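Washing and Storing Blankets at Home

Most blankets last longer when they are washed less often and dried more slowly. Throws that get daily use can go in every month. Spare bedding only needs a wash before it goes into storage and an airing when it comes out.

Before you wash

Read the label first. Shake the blanket outdoors and check for pulled threads. Honeycomb and waffle weaves snag easily, so close any zippers in the load and keep jeans out of it. Treat stains with a drop of dish soap and cold water, then wait 5 minutes.

Washing

Use cool water and the gentle cycle. Half the usual detergent is enough for a full-size cotton blanket. Skip fabric softener on plush – it coats the fibers and they mat down. A thick comforter needs room to move, and if it fills the drum when dry, take it to a laundromat with a large front loader.

Run a second rinse for anything going into storage.

Drying

Tumble on low with 3 clean tennis balls, stopping every so often to shake the blanket out and turn it. Plush should never go on high heat. Waffle cotton shrinks a little the first time no matter what you do, so pull it square while it is still damp and finish it flat or over two lines.

Sorting and folding

Do this on the bed, where there is space to spread things out. Put clothes in one pile and bedding in another before folding anything. Fold blankets in thirds lengthwise, then roll or fold from the short end. Thin items go on top of heavy ones.
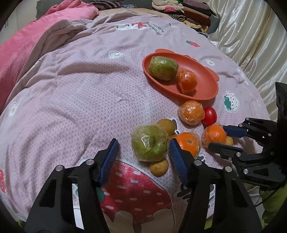
Storing

Cotton bags are better than plastic for anything kept past one season. Leave the bag loosely filled and keep it off the floor. Refold everything in January along different lines so the creases don't set. Cedar blocks lose their smell over time – a light sanding brings it back.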